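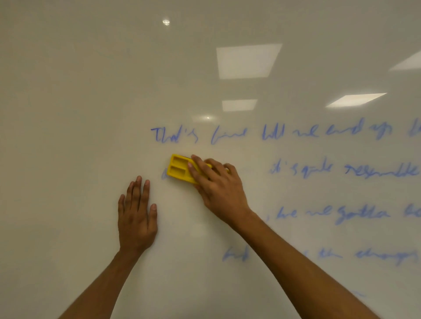
By Karlijn Vandenberghe

How to Clean a Whiteboard and Keep It Clean

A whiteboard that gets used every day and wiped only with a felt eraser will turn gray. The eraser picks up most of the ink and spreads the rest in a thin film. Over a few weeks the film builds up, new writing stops coming off cleanly, and people start pressing harder or reaching for whatever spray is under the sink. Most boards that look worn out are only dirty.

The steps below cover daily wiping, a weekly wash, old stains, permanent marker, and the eraser itself. They work for the boards found in most offices, classrooms and kitchens. If you still have the care sheet that came with your board, read that first, and follow it where it differs from this page.

Find out what kind of board you have

There are three common surfaces, and they don't all put up with the same treatment.

Porcelain on steel, sometimes sold as enamel, is the hardest. A magnet sticks to it, and a tap with a fingernail sounds like tapping a cup. It resists scratches and most cleaning fluids.

Painted steel also holds a magnet. The coating is softer and can be worn through if you scrub the same spot often enough.

Melamine is the cheapest kind and is usually found on small boards for the home. Magnets don't stick to it. The surface is slightly porous, so ink left on it for a long time sinks in, and strong solvents make it worse by stripping what finish there is.

Glass boards are a separate case. Glass cleaner and a cloth will handle nearly everything on them, and you can skip most of this page.

What you need

Two microfiber cloths, one for wet work and one for drying
A dry eraser in good condition
Warm water and a few drops of dish soap
Rubbing alcohol (isopropyl) at 50 to 70 percent
A spray bottle
A black dry-erase marker you don't mind using up
Paper towels for the first pass on a very dirty board

Store-bought whiteboard cleaner is fine too. I used the bottle that came with our Dewulf board until it ran out and went over to alcohol and water after that. I couldn't see a difference on the board.

Daily: erase dry, and erase soon

Dry-erase ink has a release agent in it that keeps the color from bonding to the surface. It works best in the first hours and days. Writing that stays up all week comes off with more effort, and writing that stays up through July while the building is closed may not come off dry at all.

Wipe the board at the end of each day. Start at the top and work down in straight strokes that overlap a little, so the loose dust falls onto the part you haven't cleaned yet. Circles feel natural but they drag ink back across clean areas. Light, even pressure is enough. If you have to lean on the eraser, either the eraser is full or the board needs a wash.

Finish by wiping the tray. The colored dust that collects there ends up on sleeves, and on the next person's eraser.

Weekly: wash the board

Pick a fixed time. Ours gets done on Thursday after the last meeting, mostly so that it is dry and ready by morning.

1. Take everything off the board, including magnets and tape. Copy down or photograph anything you need to keep.

2. Erase the whole surface dry. If you skip this, the wash water turns to gray soup in a minute.

3. Dampen a microfiber cloth with warm water and a few drops of dish soap. Wring it out well. Water that runs down the board can get in behind the edge trim, and on melamine boards it will swell the backing.

4. Wipe from top to bottom. Turn the cloth to a clean side as soon as it starts to leave color behind.

5. Go over the board again with a cloth dampened in plain water. Soap residue is a common cause of markers skipping or beading up, and people often blame the marker.

6. Dry the board with the second cloth. Don't write on it until it is fully dry.

A board in constant use, such as one in a classroom, may need this twice a week. One in a hallway that gets a new line now and then can go a month.

Removing ghosting

Ghosting is the faint outline of old writing that stays after erasing. Try these in order and stop as soon as one works.

Alcohol first. Spray it on the cloth, hold the damp cloth against the mark for a few seconds, then wipe. Open a window. Repeat with a clean part of the cloth until no more color comes off. Go easy on melamine, and rinse with water afterward on any surface.

If that fails, write over the mark. Trace the old line with a fresh black dry-erase marker, covering it completely, and wipe it away right after. The solvent in the new ink loosens the old ink and both come up together. It looks like the wrong thing to do, and I have had to explain myself more than once while doing it, but it is often the quickest fix for a single stubborn word.

For ghosting over the whole board, combine the two. Work in sections no wider than your shoulders, alcohol first and then water, and dry each section before moving to the next.

If a mark survives both, look at it from the side with a lamp close to the board. A stain lies flat. A scratch catches the light along one edge, and ink has settled into it. You can lighten a scratch with alcohol but it will fill again the next time someone writes there.

Permanent marker

Sooner or later somebody picks up the wrong pen. Don't rub at it dry. On steel, porcelain and glass, the write-over method usually takes it off in one or two rounds, and alcohol will clear what remains. On melamine, start with the write-over method and test alcohol in a lower corner before using it in the middle of the board.

Keeping permanent markers in another room does more good than any cleaner. Els Schouten, who runs the evening classes in our building, put a strip of red tape around every permanent marker she owns. It hasn't happened in her room since.

Tape residue and sticky notes

Peel tape slowly, pulling it back on itself and keeping it close to the board. Rub what remains with your thumb to roll it into crumbs. Alcohol takes off the last of it. For old, yellowed adhesive, a little cooking oil left on for a few minutes will soften it, but wash the spot with dish soap twice afterward. Markers will not write over oil.

Never use a blade, even a plastic one, on painted steel or melamine.

Cleaning the eraser

A full eraser puts back as much as it takes off. Check it by wiping a clean corner of the board. If it leaves a streak, clean it.

Felt erasers can be brushed with a stiff, dry brush or vacuumed with the hose. Do this outdoors or over a trash can. Many felt erasers are glued in layers and come apart in water, so keep them dry unless the label says they are washable.

Foam erasers can usually be rinsed. Squeeze them under lukewarm water until it runs mostly clear, then press them in a towel and leave them on edge overnight. A damp eraser smears ink badly. If you wash erasers often, keep two and switch between them.

Some erasers have peel-off layers. Pull off the top sheet when it looks shiny.

Microfiber cloths go in a warm wash without fabric softener. Softener coats the fibers and the coating ends up on the board.

What not to use

Scouring powder, steel wool and the rough side of a kitchen sponge scratch every kind of board except glass, and will dull some glass as well.

Melamine foam sponges, the white kind sold for scuff marks, are a very fine abrasive. They do remove ghosting. They also take a little of the finish each time, and the board stains faster afterward.

Acetone and nail polish remover can dissolve painted surfaces.

Furniture polish and car wax get recommended for worn boards. They fill the pores for a while and give a nice shine, then wear off unevenly and leave patches where the ink won't take.

Bare hands are a smaller problem, but skin oil does build up, usually at shoulder height where people wipe out a letter with a finger. The weekly wash takes care of it.

When to give up on a board

Dry markers make poor lines and leave hard-to-erase crumbs, so try new markers before replacing anything. If fresh ink on a washed, dry board still won't wipe off after a minute, the coating is gone. With melamine there isn't much to be done. A worn board can be covered with adhesive whiteboard film, which is sold by the roll, though getting it on without bubbles takes two people and some patience. Start at the top edge and peel the backing a little at a time.

Old boards with dead coatings still work as pin space for magnets if they are steel. Mine is in the garage with the bike keys on it.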